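August
Posted by the author

The fridge in my kitchen is an Ostero bottom-freezer model, and for the last two summers its fresh food section has run warm on humid days. I replaced the door gasket first, which did nothing. Then I bought a second gasket from a different supplier, which also did nothing, and at that point I stopped buying parts and started logging temperatures.

The logger is a Haberkorn two-channel unit with thermistor probes on flat cable. Flat cable matters. A round cable under a door gasket leaves a gap on both sides and you end up measuring the leak you made. I put one probe in a glass of water on the middle shelf and left the other hanging in air near the return vent at the back. The water probe stands in for food. The air probe shows the cycle.

Air readings in a household fridge swing a lot more than people expect. Mine moved 7 degrees Fahrenheit between compressor stop and compressor start, and the water barely noticed. If you judge a fridge by a cheap dial thermometer hung from the top shelf, you are reading whichever part of the cycle you walked in on. Put it in water, leave it overnight, read it in the morning before anyone opens the door.

I collected a little over 3,000 samples before I looked at any of them. The overnight data was dull. Water sat at 38, air cycled evenly, and the compressor ran a normal fraction of the hour. The daytime data was the problem. Starting in the late afternoon the water crept up past 40 and stayed there until well after dinner. Door openings explain part of that, but the rise started on days when the house was empty until evening.

Defrost was my next suspect. On this model the defrost heater is run by a timer on accumulated compressor hours, not by a sensor that looks for ice. In dry weather it defrosts a clean coil. In humid weather it may not defrost often enough, and the coil frosts over on the side where the return air comes in. Airflow to the upper section drops, the freezer stays cold enough that you don't notice anything there, and the fresh food side drifts.

The way to check is to pull the back panel inside the freezer. Mine has four screws and one hidden clip that I have now broken twice. The coil had frost on the lower third, thick enough that I couldn't see the fins. The upper part was nearly bare. An even, thin coat over the whole coil would have been fine. Bare at the top and packed at the bottom can mean low refrigerant, and I spent an unpleasant evening reading about that before I found the simpler fault, a drain that had iced shut. Melt water was refreezing at the bottom of the coil after every defrost and building up from there.
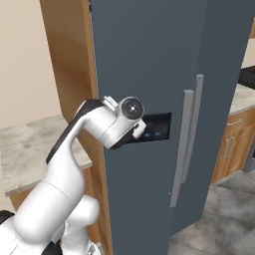 A reader going by Ornska wrote in after my first post on this and disagreed with the drain theory. The objection was that a blocked drain should put water on the freezer floor or under the crisper drawers, and I had reported neither. Ornska's own unit, a Brulport of similar layout, had the same frost pattern with a clear drain, and the cause was a defrost thermostat that opened too early and cut the heater before the bottom of the coil was clean.

Fair point, and I hadn't tested the thermostat. On Thursday I did. It clips to the coil outlet tube and should be closed when cold and open when warm. With a meter across it and the body sitting in a cup of ice and salt, it closed. Taken out and left on the counter, it opened, but sooner than the rating stamped on the can. I don't have a precise enough bath to say how much sooner. The part is cheap, so I have one on order.

The drain was also blocked, and I want that on record. I cleared it with a turkey baster and hot water, 3 fills, and on the last one I could hear it running into the pan below. I then bent a short piece of bare copper wire around the heater and let the tail hang down into the drain opening. It carries some heat into the throat of the drain during defrost. This is an old trick and some models have an aluminum strip there from the factory. Keep the wire clear of the fan and of anything electrical, and unplug the unit before you do any of it.

Results so far, with the drain clear and the old thermostat still in place: afternoon water temperature peaks at 39. The weather has been drier this week, so I can't give the drain all the credit. The logger stays in until the new thermostat is installed and I have humid days on both sides of the change.

Two notes on the logger. The battery indicator is useless and goes from full to dead with no stop in between. The export file uses semicolons, so tell your spreadsheet before you import.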